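### 4. Pairing the Rellby sensor with your Rullden hub

I've done this with eight sensors now, and the first one took me longer than the rest put together, so go slow on yours. Keep the sensor within 20 inches of the hub until step 4.

1. Plug in the hub and wait for the ring to go solid green. Mine takes 94 seconds (yes, I timed it!).
2. Pull the battery tab out of the sensor. Pull it straight, or it tears and you'll be digging with tweezers like I was.
3. Open the Nino app, tap **Add room**, and type a name. Keep it short, the hub screen chops off long ones.

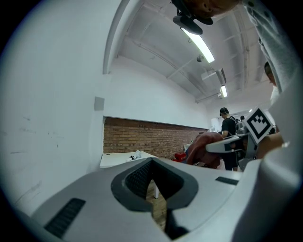 4. Hold the sensor's button until it blinks twice, then let go. If it blinks three times you held it too long, so just start this step over.
5. Pick a spot on the wall at chest height, away from windows and heating vents, and stick it up with the pad from the bag.

**Note:** The first humidity reading is always nonsense. I once got 116 percent and nearly called the store. Give it an hour. 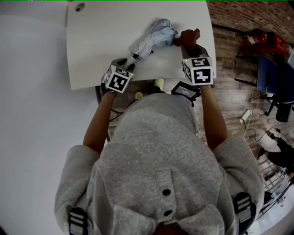 6. Back in the app, set your low and high alerts. I use the Coppens preset for bedrooms and then turn the night alert off, unless you like being woken up at 3.

**Caution:** Don't peel the pad off cold paint. Warm it with a hair dryer first, on low, or you'll take a strip of wall with it.

Firmware updates are in section 5.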